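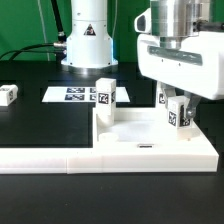

Chapter 7
Building a Tabletop Workcell in a Shared Workshop

Learning Objectives

After completing this chapter, the reader should be able to:
choose a site and a surface for a small robot arm;
lay out parts, trays and markers within the reach of the arm;
route power and signal cables so that they do not limit motion;
prepare a written startup procedure that other workshop members can follow.

7.1 Introduction

The earlier chapters treated the arm, the gripper and the control software as separate subjects. In practice they meet on a table, and the quality of that table decides a good deal of what follows. An arm that repeats its motions well will still miss its target if the tray has moved by the width of a pencil line.

This chapter follows one build from bare tabletop to first trial. The cell was assembled at Miah, a members' workshop, by Marcus Kowalczyk and Sum-yee Siu, beginning in October. Their task was modest: to pick up printed blocks and set them down at known places in a tray. The project was named Galtuvau in the workshop's records, and that name is used here and in the exercises.

The total budget, apart from the arm, was set at 2000 dollars. Of this, nearly 300 dollars went to filament, fasteners and cable. Readers working at home may expect a different balance, particularly if they must buy a suitable table.

7.2 Choosing the Surface

A small arm places its greatest load on the table when it is fully extended and stops suddenly. The surface must therefore be stiff as well as strong. Kowalczyk and Siu first used a folding bench and found that the whole bench rocked at the end of each move. They replaced it with a fixed table before doing any further work.

Color and finish also matter. A dark, dull top gives good contrast with light-colored parts and returns little glare to a camera. Dust shows readily on such a surface and should be wiped away before each session.

7.3 Fiducial Markers

A fiducial marker is a printed black-and-white pattern that software can recognize and measure. When its true size is known, a single camera view is enough to estimate where the marker lies and how it is turned. Markers may be fixed to the table, to the parts, or to both.

Markers on the table establish a frame of reference. Markers on the parts report where each part sits within that frame. A block that may be turned during handling should carry a marker on more than one face, as the gripper will often hide one of them.

Print all markers at full scale and measure them with a caliper afterward. Many printers shrink a page slightly by default - a small error that passes directly into every position the software reports.

7.4 Trays and Fixtures

The Galtuvau tray was drawn in Prillex and printed in the workshop. Its raised rim keeps parts from sliding out of reach when the gripper touches them off center. The first version had no rim and was abandoned after one evening of trials.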